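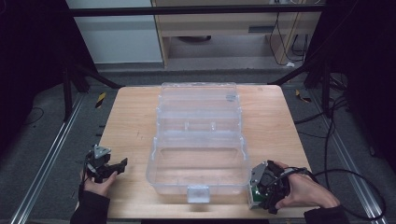
Why do we sort finds by layer before we sort them by type?

Because the layer tells you when things ended up together, and once that's lost you can't get it back. A plain bit of pot from a sealed pit can date everything lying beside it, which I still find thrilling!

For Wednesday, read the Jondale trench report up to page 121 and look hard at pit 8 (the drawing is lovely, do linger over it). Danai Dimitriou's notes on the fill are short but very good. Bring a pencil and your own sketch of the layers, oldest at the bottom.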